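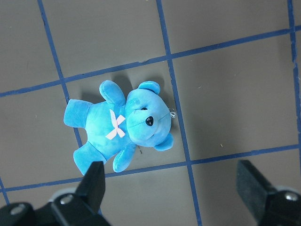
Disen 360 Plush Fabric Shampoo Concentrate

Low-foam liquid detergent for velvet, velour, short-pile plush and other soft fabrics of polyester or polyester blend. Supplied as a concentrate for dilution with cold or warm water. Suitable for hand washing, spot treatment and front-loading machines.

Description

Disen 360 is a neutral detergent with no bleach, optical brightener or added scent. The low-foam formula shortens rinsing, which limits the soap left at the base of the pile. Residue at this level is the usual cause of stiff patches and fast re-soiling after home washing. The liquid is clear, with a faint yellow tint that may darken in storage. The change in color does not affect use.

Not for silk, wool, leather, rayon velvet or any article marked dry clean only.

Dilution

Hand wash: 3 capfuls per sink of water, up to 104 °F.
Spot treatment: 1 capful per cup of cold water. Apply with a damp sponge, working from the outside of the mark toward the center.
Machine wash: 2 capfuls in the detergent drawer, gentle cycle, low spin.

Do not apply undiluted. Do not combine with fabric softener. Softener coats the fiber and flattens the pile.

Printed and Tie-Dyed Fabrics

Test before first use. Wet a hidden seam with the diluted product, wait five minutes and press with a white cloth. If color transfers, wash in cold water only and do not soak. Articles with more than one dye color should be laid flat to dry and must not be folded while wet.

Stuffed Articles

Surface wash only, unless the sewn-in label permits full immersion. Squeeze water out between two towels; do not wring. Filling dries more slowly than the cover. Allow at least two days in moving air, turning the article morning and evening. Brush the pile when almost dry with the Disen soft brush (sold separately, part PB-2).

Specifications

Form: liquid
pH, undiluted: 7.2
Bottle volume: 360 mL
Cap volume: 10 mL
Maximum wash temperature: 104 °F
Storage temperature: 41 to 92 °F
Shelf life, unopened: two years
Case quantity: 12 bottles

Ordering

D360-B Single bottle, 360 mL
D360-C Case of 12
D360-R Refill pouch, 1 L
PB-2 Soft brush, nylon bristle

The refill pouch has no measuring cap. Keep the original bottle for dosing. Pouches shipped in November and later have a screw spout in place of the tear corner; the contents are the same.

Safety

Keep out of reach of children. Avoid contact with eyes. In case of contact, rinse with clean water for several minutes and seek medical advice if irritation continues. Safety data sheet available on request.

Technical questions: Kenta Onishi, Product Support
Trade accounts: Coralie Pearce

Data sheet revised 01/08/2020. Replaces all earlier versions.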